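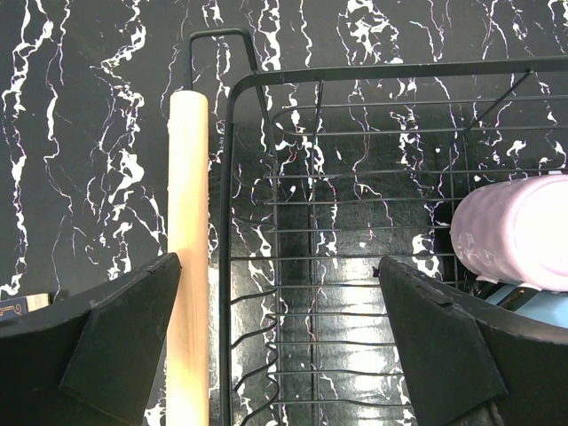 Wrist camera view, with the rolling pin near the left finger and the wire rack behind it.

How to compare two gripper finger sets on a two-arm table

By Margarida Tavares. Last checked June 17, 2025.

This guide explains how we compare finger sets at Gellodside before we decide which one stays on the arms. You need two arms, one camera on each wrist, one fixed camera and an afternoon without visitors. The method is simple, but the order of the steps is important, so please read everything once before you touch a screw.

1. Choose the objects

Take things that are difficult in different ways. Our list has mugs, a rolling pin, a piece of soft fabric, books and a rack made of black wire. Thin wire is the most useful of them, and also the most annoying. A wide finger covers it before you can see if you are centered. A pointed finger shows you more, but it can slip between two wires and pull the rack when you open.

Write the list on paper and keep it the same for both finger sets. Darnell Nakamura once changed a mug in the middle of a comparison and we had to repeat 70 trials.

2. Check the wrist camera first

Close the gripper slowly and watch the live picture. Both fingers should be visible, and you should still have a free space between them. If one finger looks much bigger than the other, the camera bracket is turned a little. Loosen it, correct it, and save a new reference picture.

A shiny table top gives reflections. Ours has a marble pattern and the lamp makes a bright patch on it. I lower the exposure until the white lines are clear again, and after this I do not touch the camera settings until both sets are finished.

3. Do the soft object before the hard ones

Fabric tells you quickly if the finger tips meet correctly. Hold it with one arm, lift it, and wait 3 seconds. When it slides out on one side only, the tips are not parallel.

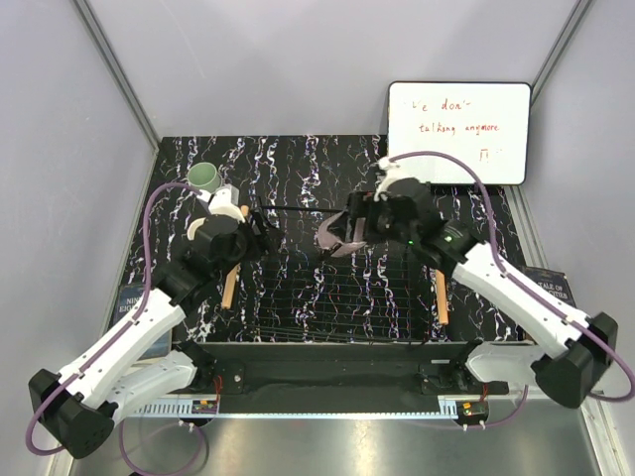
For the second part of this step, move the arm to the left and to the right at normal speed and look at the cable. It must have enough length for the wrist to turn fully. A tight cable pulls on the wrist and you will blame the fingers for an error they did not make. Junaid Zaidi lost a whole morning in November to this.

4. Go to the rack

Start with the handles, then try the rim, and leave the thin wires of the bottom for last. Approach from above with the fingers nearly closed, stop over the handle, open, go down, close. Use the same approach height for every trial.

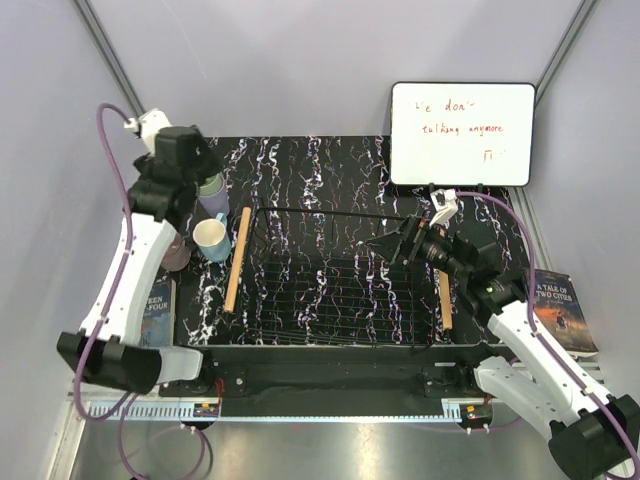 Right gripper over the wooden handle, tips close together, rack empty.

Note three things for each trial: if the grip was good at the first try, if the object turned in the fingers, and if the operator needed the fixed camera to finish. The last one is easy to forget - but for us it made the decision. With the Vanditmont fingers I could work from the wrist view alone. With the Caketard set I looked at the fixed camera nearly every time.

5. Change the fingers and repeat

Remove power before you change them. Tighten by hand, then a quarter turn with the key. Run the zero position again, because the new tips may have a different length. We did 238 trials in total, divided equally between the two sets.

If your results are very close, let another person drive. Yufang Kang has lighter hands than me, and her numbers for the fabric were better with both sets. The sheet we use for notes is in the shared folder, under "fingers".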